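How to Thin Out and Shelve Big Art Books Without Buying Anything

Most advice on organizing books was written by people who own paperbacks. Art books are a different problem. They're heavy, they're wide, the publishers can't agree on a size, and half of them were gifts. I've read a lot of tips on this over the years and tried most of them, and I don't think more than a handful hold up.

What follows is what I do now. It takes an afternoon if you have one bookcase and a weekend if you have more. I had 90 oversized books when I started, so a weekend.

What you need

A tape measure, a dry soft cloth, a clean flat surface (bed, table, floor with a sheet on it), a pencil and some scrap paper. Skip the special book-cleaning putty. I bought a tub of the stuff from Wudari and it did nothing the cloth didn't do.

Step 1: Take everything down

Yes, everything. I resisted this for a long time and tried to sort shelf by shelf, and all I did was move the same books back and forth. Lift each one with a hand on either side. Don't hook a finger over the top of the spine and pull. On a large hardcover that's the first place to tear, and my copy of a 626-page museum catalog has the rip to prove it.

Step 2: Wipe, but only wipe

Hold the book closed and run the dry cloth along the top edge, from the spine outward. Then do the covers. People will tell you to use a damp cloth, a dryer sheet, a slice of bread. Špela Babić, who used to run the used book table at our library sale, told me she'd seen all three go wrong on printed covers. I believe her about the damp cloth. I never got up the nerve to try the bread.

Step 3: Sort by size first

Subject comes later. Make three piles: books that stand upright on your tallest shelf with a finger of space above them, books that only fit lying down, and books that fit nowhere. Measure the shelf once, write the number on the scrap paper and stop guessing.

Step 4: Decide what goes

You've probably been told to keep what you love. I find that useless with art books, as nearly all of them look lovable when you have one in your hands. Try a duller test. Open the book in the middle and look at five pages. If the reproductions are muddy, or you've seen better ones elsewhere, it can go. If you'd forgotten you owned it and you aren't pleased to see it again, it can go.

The famous paintings are the hard ones, and they're where duplicates pile up. I had four books with Van Gogh in them and kept one.
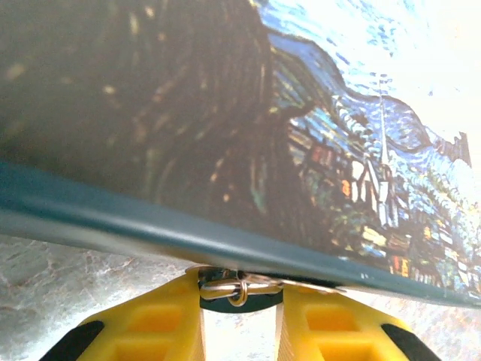 The keeper: a big hardcover with "The Starry Night" on the front, cypress, village, steeple and all.

A good cover shouldn't save a bad book, by the way. I kept a few for the cover alone, and within a month they were back in the pile. If you really only want the picture, you'd be better off with a poster.

Step 5: Put them back

Uprights go first, heaviest at the two ends of the shelf, where the supports are. Pack them snug enough that they don't lean but loose enough that you can slide one out without its neighbors coming along. Leaning is what warps a big cover, as far as I can tell.

The flat ones go in stacks, largest on the bottom. The books I've read on this say five to a stack. Hélder Vieira, who builds shelves, says three, on the grounds that you'll never bother to take out the fourth. I do four, and he's right about the fourth.

As for sorting by color of spine, do it if you like how it looks. You won't find anything.

Step 6: Get the rest out of the house

Do it the same day. Used bookstores are picky about art books and pay little for them, whatever you read online. Call before you haul a box across town. Libraries and high school art rooms are a better bet, but ask them too. Pack small boxes, spines down, and lift one before you tape it shut.

I ended up with 71 on the shelves, and two of those are on probation.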